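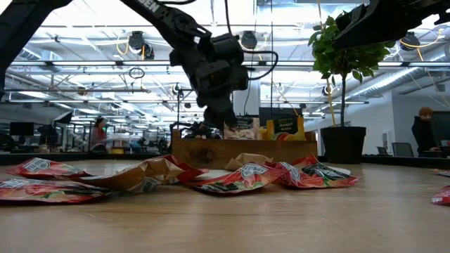
Council Diary

June

The month opened with the ordinary meeting of the council, held partly in the chamber and partly by video link. Eleven agenda papers had been circulated beforehand, and the meeting began at the appointed time with the Deputy Chair presiding. Two members joined remotely under the arrangements agreed last winter. Both were asked to confirm that they could hear the proceedings and be heard, and both did so, one at the second attempt.

The principal business was the revised standing order on remote attendance. As drafted, it requires any member joining by link to be in a fixed place, alone or with others who are themselves entitled to attend, and to remain in view whenever a vote is taken. The present wording says only that a member must be "present and attentive", and the clerks have found this hard to apply. I spoke briefly in favour of the change. Three amendments were moved and one was carried, allowing a member to turn the camera off during an adjournment.

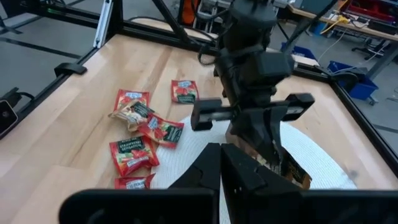

The vote on the revised order was 18 in favour and 15 against, with 2 members abstaining. I had expected a wider margin. Those opposed were mainly concerned for members who live in the Bullon valley, where the connection is poor and a dropped line might be recorded as an absence. The point was fairly made. The monitoring officer has been asked to prepare guidance on what should happen when a link fails in the middle of a division, and I have requested sight of it before the recess.

The consultation on this matter drew 351 responses from residents, almost all of them sent in during the final week. I have now read the full set. A good many correspondents wished to discuss parking at Jendanier Road, and their letters have been passed to the highways team with a covering note. Of those who kept to the question, most were content for members to attend from home, provided that the public could see who was speaking and how each vote was cast.

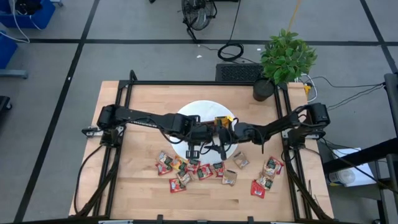 There was a further difficulty with the recording of the meeting, which stopped shortly after 8 p.m. and did not resume until the next item had been taken. The written minutes will stand as the record for that part of the evening. I have asked that the published version carry a plain statement to this effect - residents who look for the missing section should not have to write in to learn why it is absent.

Later in the month I held my surgery at the Cuvon branch library. Most of the cases concerned housing repairs, together with one long-standing dispute over a shared footpath, on which I have promised a written reply. I also attended the parish forum at Vik Green and answered questions on the boundary review. The forum asked that its next session be open to remote attendance as well, and I undertook to raise this with the clerk.

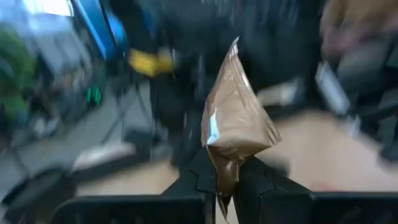
Esi Sarpong

The scrutiny panel's report on members' allowances has been deferred to the autumn. The papers were not ready, and the panel did not wish to consider them at short notice. My register of interests has been brought up to date and may be inspected at the council offices during opening hours. Surgeries will continue through the recess, by appointment only, and requests should be sent to the members' support desk.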